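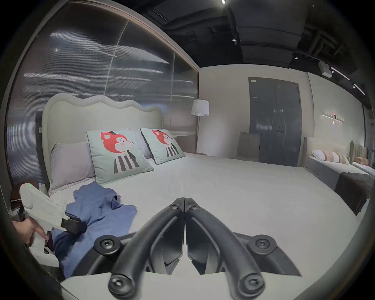

How long should the mattress air before the first sheet goes on?

Leave it uncovered for 4 hours with a window or interior door open. If it was delivered rolled, leave it until the corners have risen to full height, even if that takes until the next day.

Search this guide Enter a keyword Go

Section 7. Dressing the Temba Bed and Arranging the Bedside

Last updated: March 2, 2021

This section covers the Temba upholstered bed with scalloped headboard, as supplied by Grarnilau for Murnovwood furnished apartments. It applies to all mattress widths. Assembly of the base and fixing of the headboard are covered in the previous section and must be finished before you start.

7.1 Before you start

You will need:

- one mattress protector, elasticated
- one fitted sheet or one flat sheet, white
- pillow protectors and pillowcases
- decorative cushions with covers
- a clean, dry cloth
- the soft brush from the Plukutitz upholstery kit

Wash your hands. Remove watches, rings and belts with exposed buckles. The headboard fabric is woven and will pull if it is caught by a sharp edge.

CAUTION: Do not open bedding packs with a knife while they are lying on the mattress or against the headboard. Cut the tape on a table or on the floor.

Note: New sheets may be used unwashed, but they shrink slightly in the first wash. A fitted sheet that feels loose when new will normally fit after washing.

7.2 Preparing the headboard

1. Check that the headboard stands upright and does not move when pushed lightly at the top edge. If it moves, go back to the previous section and tighten the lower bolts.
2. Brush the front face from top to bottom with light strokes.
3. Brush along the scalloped edge, following each curve. Dust settles in the dips between the curves and shows on cream fabric sooner than on the darker covers.
4. Wipe the back panel with the dry cloth.

The gap between the headboard and the end of the mattress should be even along the full width. A gap wider than 3 cm will let pillows slide down at night. Push the mattress toward the head of the bed and measure again.

CAUTION: Do not pull the bed by the headboard. Lift from the base rails, one person on each side.

7.3 Fitting the protector and sheet

1. Lay the protector on the mattress with the quilted side up.
2. Hook the two corners at the head of the bed first, then the two at the foot.
3. Smooth the surface outward from the center. Folds in the protector will be felt through the sheet.
4. Unfold the sheet along the length of the bed and find the care label. On Murnovwood sheets the label goes at the foot, on the left side.
5. For a fitted sheet, fit diagonally opposite corners first. For a flat sheet, leave an equal overhang on both sides and 20 cm of spare fabric to tuck under at the head.
6. Lift each corner of the mattress only as far as needed to pass the sheet under it.
7. Pull the sheet taut from the foot and run a flat hand across the surface.

Note: White sheets show creases left by the packing folds. These drop out after a night or two of use. To remove them sooner, mist the sheet lightly with water and pull it tight again. Let it dry fully before placing pillows or a cover on it.

Square corners with a flat sheet:

1. Tuck the end of the sheet under the mattress.
2. Take hold of the side edge a forearm's length from the corner and lift it onto the top of the bed. It will form a triangle.
3. Tuck in the part that is still hanging.
4. Bring the triangle down, hold the fold against the corner, and tuck the rest.

Repeat at the remaining corners. If the bed is to have a loose look on the sides, finish the corners at the head only and let the sheet hang at the foot.

7.4 Pillows and cushions

Sleeping pillows go against the headboard. Decorative cushions go in front of them. The order matters mainly for the headboard fabric: sleeping pillows have washable plain covers, while printed cushion covers can transfer color when new.

1. Put a protector on each sleeping pillow, zipper closed, zipper end pushed in first.
2. Put on the pillowcase. Lavender and gray cases are usually packed together and may be mixed on the same bed.
3. Stand the pillows against the headboard with the open end of the case facing the outer side of the bed.
4. Place the printed cushions in front. Check that the print is upright. With the mint-green fox cushions the head goes at the top and the black-and-white stripes at the bottom.
5. Step back to the foot of the bed and check that the scalloped edge still shows above the cushions. If it does not, lay the rear pillows flat.

CAUTION: Wash printed cushion covers separately the first time, inside out, at the temperature on the label. Do not soak. Do not tumble dry covers with a printed face.

Note: Remove decorative cushions before sleeping. Store them on a chair or in a closet - not on the floor lamp base or on top of the side table, where they may touch the shade.

7.5 Bedside lamp and tables

The Temba bed may be used with a table on one side or both. A slim floor lamp with a drum shade can stand between the headboard and the side table.

1. Place the side table so that its top can be reached while lying down.
2. Stand the lamp behind the line of the table. The shade must not touch the headboard, the wall or any curtain.
3. Route the cord behind the headboard. Do not run it under the bed legs.
4. Fit the bulb with the plug out of the socket. Do not exceed the wattage marked on the lamp holder.
5. Switch on and check the shade from the pillow position. If the bulb is in direct view, move the lamp toward the wall.

White fabric shades should be cleaned with the soft brush only. Slender stands can bend if the lamp is carried by the shade, so hold the stand with one hand low down and the other just below the bulb holder.

Dark nightstands show dust and water rings. Use a coaster. Items kept on the floor next to the nightstand should be moved out before vacuuming, and should not be pushed up against the headboard upholstery.

7.6 Beds placed against a glass partition

Some Murnovwood layouts have the head of the bed against ribbed glass in place of a wall. The following applies to these layouts only.

1. Leave a clear gap between the headboard and the glass, wide enough for a flat duster.
2. Do not attach the headboard to the partition. Do not use adhesive pads on ribbed panels.
3. Keep the bed legs off any floor track or strip belonging to the partition.
4. Wipe the glass along the ribs, with a damp cloth first and a dry one after. Wiping across the ribs leaves streaks.

Ribbed glass picks up light from the ceiling and can be bright at eye level from the pillow. A dimmer setting on the ceiling lights usually cures this. Moving the bed seldom does.

CAUTION: Never spray glass cleaner toward the headboard. Apply it to the cloth, away from the bed. Spots on cream upholstery must be treated while damp with the Plukutitz kit, following the leaflet inside the lid.

7.7 Daily and weekly care

Daily:

- Fold back the bedding and leave the sheet open to the air before remaking the bed.
- Take clothing off the bed. New denim and other dark blue garments can mark a white sheet, in particular if they are damp.
- Shake the pillows and stand them up again.

Weekly:

- Change the sheet and pillowcases.
- Brush the headboard as in 7.2.
- Check that the mattress has not moved away from the headboard.
- Dust the lamp stand and the side table top.

Turn the mattress head to foot every 3 months. It takes two people. Move the lamp and the side table clear first, and take all pillows off the bed. Do not flip the mattress over; the Temba has one sleeping side.

If dye has marked the sheet, rinse the area in cold water before it is washed with anything else. Do not iron over the mark. Bleach may be used on plain white Murnovwood sheets where the label allows it, but never on colored pillowcases or cushion covers.

Replacement covers for pillows and cushions are listed by color in the parts table at the back of this guide. Give the cover size printed on the inner seam when ordering from Grarnilau.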